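Un atelier partagé construit un robot domestique à deux bras et répète ses gestes en simulation

Mardi 17 septembre 2019

L'atelier partagé Cimel a présenté à ses adhérents l'état d'avancement de Grokico, un robot d'assistance domestique à deux bras dont la construction a débuté en juillet. Le projet est conduit par Salma Tahiri et Othmane Mansour, avec le concours de Fouad Hamdy pour la partie logicielle. Il vise la réalisation d'une machine capable de saisir, de déplacer et de ranger de petits objets dans les pièces d'un logement ordinaire.

La structure du robot est assemblée sur place, à partir de profilés d'aluminium et de pièces imprimées. Le torse et l'épaule gauche sont montés. Le bras droit attend encore deux réducteurs, commandés auprès de la société Wiltia, dont la livraison a été reportée une première fois au cours de l'été. Les membres de l'équipe ont choisi de ne pas suspendre leurs travaux dans l'intervalle et de poursuivre la mise au point des mouvements sur un modèle numérique complet de la machine.

Ce modèle, appelé Samir par ses auteurs, reproduit les deux bras, leurs articulations et leurs pinces, ainsi que le point de vue depuis la tête. Il est placé dans des pièces virtuelles de dimensions courantes : une cuisine, un couloir, une chambre et une petite salle de bains. Cette dernière a été retenue pour les essais du mois en raison de l'espace réduit qu'elle laisse autour des sanitaires.

Les exercices portent sur le transport d'un objet léger tenu par une seule pince, l'autre bras devant rester dégagé. Le logiciel enregistre la position des articulations et signale tout contact avec un mur, une porte ou un équipement de la pièce. Chaque séquence peut ensuite être rejouée depuis la tête du robot, ce qui permet aux opérateurs de vérifier ce que la machine perçoit pendant le mouvement.

Dans la salle de bains virtuelle, le bras gauche tient en hauteur un petit objet doré et bleu-vert, tandis que le bras droit est dressé à côté des toilettes, pince ouverte et vide.
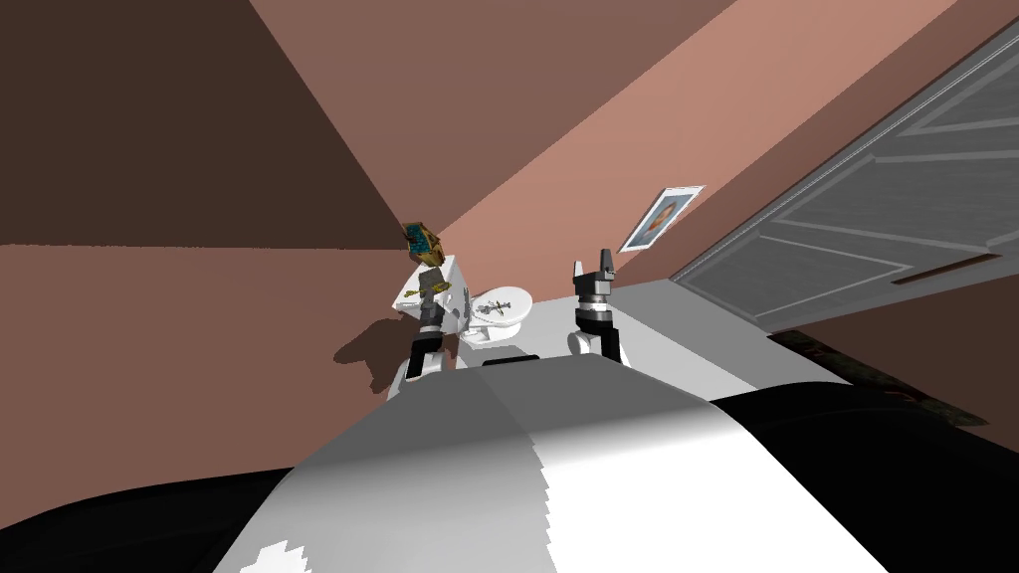 Un calendrier dépendant des livraisons

L'inclinaison de la tête figure parmi les réglages que l'équipe entend reprendre en priorité. « Un horizon très penché complique le travail de l'opérateur, qui doit redresser mentalement la pièce avant de commander un geste », a expliqué Othmane Mansour lors de la présentation. Une correction logicielle est à l'étude - elle serait appliquée à l'affichage, sans modification de la mécanique du cou.

Le passage à la machine réelle interviendra par étapes. Le bras gauche sera d'abord mis sous tension seul, à vitesse réduite, le torse étant fixé à un établi. Les premiers mouvements seront limités à l'ouverture et à la fermeture de la pince, puis à la rotation du poignet. Les séquences répétées en simulation ne seront transférées qu'une fois les butées de fin de course contrôlées. Le bras droit suivra la même procédure après réception des réducteurs.

La masse transportée par chaque pince a été fixée à 500 grammes au maximum pour cette première version. Salma Tahiri a précisé que cette limite tenait aux moteurs du poignet, récupérés sur un projet antérieur de l'atelier, et qu'elle pourrait être relevée si le budget le permettait. Les dépenses engagées à ce jour dépassent 2 000 euros. Une somme de 600 euros reste réservée à l'achat des capteurs de contact et au câblage définitif des avant-bras.

Un moule pour les doigts de la pince est par ailleurs en préparation. Mahmoud El Khatib, chargé de la fabrication, souhaite remplacer les extrémités actuelles, imprimées en plastique rigide, par un revêtement souple offrant une meilleure adhérence sur les surfaces lisses. Deux duretés de silicone seront comparées. Les essais se feront sur un banc séparé afin de ne pas immobiliser le torse.

Accès à la zone de montage

Pendant la phase de mise sous tension, l'accès à l'établi du fond sera réservé aux personnes inscrites au projet. Un arrêt d'urgence a été installé de chaque côté du plan de travail. Les autres postes, notamment la découpe laser et la menuiserie, demeurent ouverts aux horaires habituels. Les adhérents dont le matériel est entreposé sous l'établi sont priés de le retirer avant la fin du mois.

Latifa Radwan, responsable de la formation à l'atelier, organisera une séance d'initiation à la commande du modèle numérique. Elle s'adresse aux adhérents ayant déjà suivi le module de base en programmation et sera limitée à 5 participants, compte tenu du nombre de postes équipés. Les inscrits apprendront à charger une pièce, à déplacer séparément les deux bras et à relire une séquence enregistrée. Les demandes sont à déposer à l'accueil ou par l'intermédiaire du formulaire en ligne, rubrique Formations.

Les plans du torse et les fichiers d'impression des pinces seront mis à la disposition des adhérents après la validation du bras gauche. La publication du modèle Samir est envisagée dans un second temps, sous réserve d'un nettoyage du code dont Fouad Hamdy assure la coordination. Les contributions portant sur la documentation en français et en arabe sont recherchées dès à présent.

Un prochain point d'avancement sera communiqué à la réception des pièces de Wiltia.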